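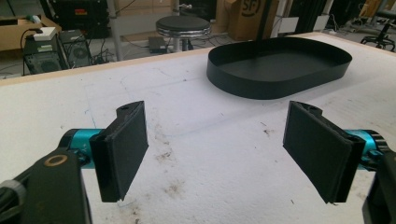

By Nazanin Hassanpour, Director of Practice
Last updated 2025-03-21

About Us

Gromska is an architecture and color consulting practice. We advise owners, architects and public bodies on the exterior and interior color of buildings, with particular attention to hotels, apartment houses, schools and civic buildings constructed after the middle of the last century. The practice works from a single office in the Cledisau district, on the second floor of a former savings bank.

Our Work

Most of our commissions begin with an existing building that is due to be repainted, reclad or given a new use. The owner may hold a set of original drawings, or nothing more than a few receipts from a paint supplier. We are asked to establish what was there, to advise on what may be kept, and to prepare a color scheme that can be carried through design review, bidding and construction.

We also work alongside architects on new buildings. In these cases we are usually appointed during schematic design, before materials have been fixed, and remain with the project until the last sample panel has been signed. We do not act as architect of record on projects where we serve as color consultant.

The practice offers the following services:

Exterior color schemes and repainting programs
Paint history and layer studies
Interior color and wayfinding for public buildings
Preparation of submissions to design review boards and landmarks bodies
Site supervision of sample panels and mock-ups
Maintenance color manuals for building owners

History

Gromska was established as a two-person office preparing repainting schedules for garden apartment complexes. The first commission, a group of 13 walk-up buildings around a shared lawn, was completed over two summers and is still maintained under the schedule we wrote for it. The balcony soffits have been repainted twice since then in the original pale green, and the owner continues to send us the supplier's batch cards.

The office grew slowly. For several years most of its work came from motels and small hotels, many of them on older highway routes where the buildings had changed hands a number of times and been painted white or beige at each sale. The Rutlow Motor Lodge, a long two-story building with exposed stair towers, was the first project for which we prepared a full layer study. Seven earlier schemes were recorded on the stair towers alone. The owner chose to return to the third of them, a combination of brick red, ocher and a dark blue used only on the doors.

The work at Rutlow led to an appointment by the Toprak Library, which remains the largest public building in our portfolio. That project included 247 interior doors, each of which was scheduled individually. It also led to the first of our maintenance manuals, a bound document that tells a building's staff which color belongs on which surface, how it should be matched when a manufacturer discontinues a line, and who must be consulted before a change is made. We now prepare a manual for every completed project.

Approach

Color is often settled late in a project, from a small chip, under office lighting. It is our practice to make these decisions outdoors and at full size wherever the schedule allows. A sample panel should be large enough to be seen from across the street, and it should stay in place long enough to be viewed in morning and late afternoon light. We ask clients to set aside at least two weeks for this stage – longer in winter.

We do not maintain a house palette. Some of our schemes use a single color in two finishes, and others use a dozen or more. The number of colors depends on the building: how its masses are broken up, how much shadow it casts on itself, and what stands next to it. Where a building was designed to be colorful, we will say so to a review board, and we will bring the evidence.

Design review is a normal part of our work. Boards are asked to judge proposals on the basis of short presentations, and strong color can be difficult to assess from a printed elevation. Our submissions therefore include painted boards, a written account of the building's color history and a map of neighboring buildings with their present colors. Where a board requests changes, we respond to each request in writing. On occasion we have advised a client to keep a scheme as first proposed, and have presented it a second time.

The Color Archive

The practice keeps an archive of painted cards, supplier fan decks and layer study records in its Cledisau office. It holds more than 1000 cards, filed by building type and then by decade. The earliest material was given to us by a retired painting contractor and includes hand-mixed samples with the proportions penciled on the back. Students, preservation staff and building owners may consult the archive by appointment. Cards may not be borrowed, but we are able to prepare matched copies for a fee.

A public open house is held each May, when a selection of recent project boards is put on display in the former banking hall downstairs.

People

Nazanin Hassanpour has led the practice as Director of Practice since the completion of the Toprak Library. She trained as an architect and worked on school and hospital interiors before joining Gromska. She is responsible for all submissions to review boards and attends every sample panel viewing.

The office also employs project architects, a paint analyst and an archivist.

Working With Us

Owners considering a repainting program are encouraged to write to us before seeking bids. An initial visit can generally be arranged within a month for buildings up to 100 miles from our office. For more distant projects we ask for photographs of each elevation, any surviving drawings, and a note of when the building was last painted – an estimate will do.

Inquiries should be addressed to the office in writing. Archive appointments are available in the mornings only.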